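I make oatcakes most weeks, and people who come round for soup tend to ask how I get them thin without them turning to rubble. So I've written the whole thing out properly, with all the little bits I normally forget to mention. These are Scottish-style oatcakes, the crisp savoury sort you put cheese on. (The floppy Staffordshire ones are lovely too, but they're more of a pancake and they want their own page.)

I first wrote a shorter version of this in July and had a few messages saying the dough was too dry. Fair enough! I'd been using a different brand of oatmeal then and hadn't noticed how thirsty it was. The amounts below are the ones I use now.

## What you need

- 277 g medium oatmeal, plus a couple of handfuls for rolling
- 2 tablespoons plain wholemeal flour
- 37 g butter or lard
- half a teaspoon of fine salt
- a good pinch of bicarbonate of soda
- hot water from the kettle, somewhere between 120 and 150 ml

You'll also want a rolling pin, a round cutter, a couple of flat baking trays and a palette knife. My cutter is a 7 cm one. A glass does the job if you dip the rim in oatmeal first.

## A word on the oatmeal

Please don't try this with porridge oats straight from the packet. Rolled oats are flat little flakes and they won't knit together, so you end up with something closer to a flapjack that's had all the fun taken out. You want proper oatmeal, which is the oat chopped or ground up, and it's sold as pinhead, coarse, medium or fine.

Medium is what I use for nearly everything. If you like a bit more crunch, swap a quarter of it for pinhead, but go easy, as pinhead makes the edges ragged and it's a pain to cut through. Fine oatmeal on its own gives you a smooth, slightly dusty biscuit that I'm not mad about.

I buy mine from Lokness, who do it in big paper sacks, and I keep it in a lidded tub in the coldest cupboard. Oats have a fair bit of oil in them and they do go stale. If yours smells a bit like old paint, bin it. If you can only find rolled oats where you live, whizz them in a food processor in short bursts until they look like coarse sand with a few bigger bits left in. It's not quite the same but it's perfectly good with soup.

## Making the dough

Put the oven on first, at 180°C (160°C fan).

Tip the oatmeal, flour, salt and bicarb into a big bowl and stir them round with your fingers. Melt the butter or lard in a small pan - don't let it brown - and pour it over. Rub it through until every bit of the oatmeal looks slightly damp and smells toasty.

Now the water. It needs to be properly hot, so boil the kettle and let it stand for a minute. Pour in 100 ml, stir with a table knife, and then add the rest a splash at a time. You're after a dough that's a little bit wetter than you think it ought to be. It'll look sloppy and wrong for a moment and then the oatmeal drinks it up.

Give it five minutes in the bowl. I used to skip this and I used to get cracks all over the place, and the two things were definitely connected.

When you come back to it, squeeze a lump in your fist. If it holds together with a clean edge, you're there. If it crumbles, add another spoonful of hot water and squash it through with your hands. If it's sticking to everything, sprinkle on some more oatmeal and leave it for another couple of minutes.

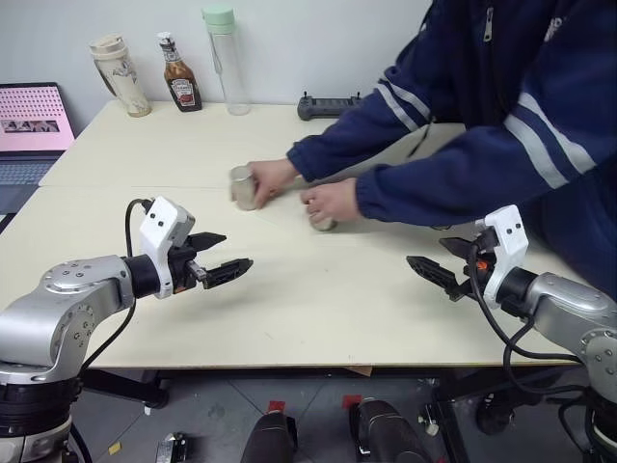 ## Rolling it out

Work quickly from this point, as the dough gets grumpier as it cools. Cut it in half and keep one half in the bowl under a tea towel while you roll the other.

Scatter a good layer of oatmeal on the worktop. Pat the dough into a flat disc with your palms, then press round the edge with the side of your hand so it's nice and compact. Cracks that are there at the start only get bigger, so pinch them shut now. Scatter more oatmeal over the top and start rolling with short, gentle pushes, turning the disc a little each time.

I go for 4 mm thick. Any thicker and the middle stays chewy, any thinner and they snap the minute you come at them with cold butter. If you're nervous, roll the dough between two sheets of baking paper. I did it that way for years and there's no shame in it at all.

Cut your rounds close together, lift them with the palette knife and lay them on the trays. They don't spread, so you can pack them in tightly. Gather up the scraps, work in a few drops of hot water and roll again. The second rolling always comes out a bit rougher and I think those are the ones that taste best, probably just because they've got more edges!

If you'd rather have the traditional triangles (they're called farls), roll each half of the dough into a dinner-plate-sized circle, slide it on to the tray and cut it into quarters or sixths before it goes in. There are no scraps to deal with, so it's a good choice when you're in a hurry.

## Baking

Twenty minutes on one side, then flip them over and give them another five to ten. They should be dry to the touch and only just starting to colour at the edges. They don't go golden like a shortbread, so don't wait for that. If you've got two trays in, swap them over when you do the flipping.

Put them on a wire rack as soon as they come out. They'll seem a bit bendy in the middle while they're hot and they firm up as they cool. If they're cold and still soft, pop them back in at 140°C for ten minutes and they'll be fine.

My oven is an elderly one and it runs hot at the back, so I turn the trays as well. You'll know what yours is like.

## When it goes wrong

**They fall apart when you lift them.** Too dry, nearly always. Put the dough back in the bowl, add hot water, wait, try again. You can rescue it two or three times before it gets tired.

**They're hard as slate.** Either too much flour or too little fat. I have tried cutting the butter down and I was sorry.

**They taste of nothing.** More salt! Oats swallow it. Half a teaspoon is what I like with a salty cheese, but if you're eating them with honey or jam you might want a touch more in the dough.

**They taste soapy.** That's the bicarb. A pinch really does mean a pinch.

## Things to add

Black pepper is my favourite, lots of it, ground coarse. Sesame or poppy seeds are good, and so are a few thyme leaves if you've got some hanging about. I keep a jar of the Akbari nigella seeds for flatbreads and a teaspoonful of those is brilliant with a soft goat's cheese. Dried seaweed works too, but cut back the salt.

Grated cheese in the dough sounds like a wonderful idea. I've found it makes them catch on the bottom before the middle's dry, so now I just put the cheese on top like everybody else.

For a dairy-free batch, use a mild oil in place of the butter, and take a splash off the water. And if you need them gluten-free, buy oatmeal that's labelled as such and use rice flour or more fine oatmeal in place of the wholemeal. The dough will be a bit more fragile, so this is another one for the baking paper.

## Keeping them

A tin with a tight lid, somewhere cool, for up to a week. Mine live in an old Dalum biscuit tin with a square of kitchen paper at the bottom. Don't store them with cake or anything moist or they'll go soft overnight. They freeze well too, with paper between the layers, and ten minutes in a warm oven brings them right back.

You can freeze the cut rounds raw as well, flat on a tray and then in a bag once they're solid. Bake them from frozen and give them four extra minutes on the first side.

We had the last lot with leek and potato soup and a wedge of something blue, and there were three left for breakfast, which I ate standing up with marmalade. Next time I want to try them with a bit of smoked butter, so if you've done that already, do leave me a comment and let me know how much you used.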